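How Corrugated Cardboard Works
==============================

*Science pages for grades 4 to 6. Text by Myrto Kalogeropoulos. Sep 24, 2019*

Cardboard boxes are made of paper. A sheet of writing paper bends when you hold it by one edge. The wall of a box does not, even though it is made of nearly the same stuff. The difference is in the shape of the paper inside the wall.

## Three layers

Find an old box that can be cut up. Ask an adult to cut a strip from one side, then look at the cut edge. There are two flat sheets with a wavy sheet between them. The flat sheets are called **liners**. The wavy sheet is called the **medium**, and each wave in it is called a **flute**.

The liners and the medium are glued together where they touch, at the top and bottom of every wave. The glue is usually made from starch, which comes from plants such as corn. The rest of the space inside the wall is air.

Board with one wavy sheet is called single wall. Board with 2 wavy sheets and three liners is called double wall. Double wall is used for heavy goods such as machine parts.

## Why waves make paper stiff

A flute is a row of small arches. When you press on an arch, the push travels down both of its sides. The liners stop the sides from spreading apart, so the arch keeps its shape.

The liners do a second job. When a flat piece of board starts to bend, the liner on the outside of the bend is stretched and the liner on the inside is squeezed. Paper is hard to stretch. The farther apart the two liners are, the harder the board is to bend. The medium holds them apart and adds very little weight.

## Which way the flutes run

Flutes are straight lines, so corrugated board has a direction. It folds easily along the flutes and poorly across them.

In most boxes the flutes in the side walls run up and down. Each flute then acts as a small column. When boxes are piled up, the columns carry the load to the floor. A box turned on its side carries less.

Corners are the strongest part of a box. Two walls meet there and each one keeps the other from bowing. The middle of a wall is the weakest part and will bulge first under a heavy load.

## Flaps and score lines

A box is cut from one flat sheet, called a blank. Before the blank is folded, a machine presses lines into it. These are **score lines**. The board is crushed thin along a score line, so it folds there and not somewhere else.

The most common box has four flaps on top and four on the bottom. The bottom flaps are taped or glued shut. The top flaps can be opened many times, but the paper along the score line gets weaker with each fold. Light things such as soft toys put almost no load on the walls, and a box used for them can last for years with its top open.

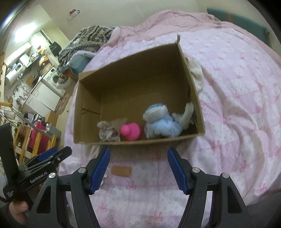

## What water does

Paper is made of plant fibers pressed together. Water gets between the fibers and loosens them. It can also soften the starch glue. Damp board loses much of its strength, and a pile of damp boxes may lean and fall. Damp air can do this slowly, without any rain.

## A test at the Belwood school

The fifth grade at Belwood tested squares of single wall board in June. Each square was the same size and was laid across a gap between two desks. The class set steel washers on the middle of the square until it folded.

| Direction of flutes | Load when the board folded |
|---|---|
| Across the gap, desk to desk | 2,490 grams |
| Along the gap | 58 grams less than half of that |

The board was the same in both tests. Only its direction was changed.

## Try it yourself

You need three sheets of paper, a glue stick, two books of equal height, and coins.

1. Lay one flat sheet across the gap between the books. Add coins one at a time until the sheet drops. Write down the number.
2. Fold the second sheet back and forth into narrow pleats, like a fan.
3. Set the pleated sheet across the gap, with the pleats running from book to book. Repeat the coin test.
4. Glue the last sheet flat on top of the pleats. Let the glue dry.
5. Repeat the coin test.

Turn the glued board so that the pleats run along the gap, and test it again.

## Words to know

- **Blank:** the flat sheet a box is folded from
- **Flute:** one wave in the medium
- **Liner:** a flat outer sheet
- **Medium:** the wavy sheet in the middle
- **Score line:** a pressed line where the board folds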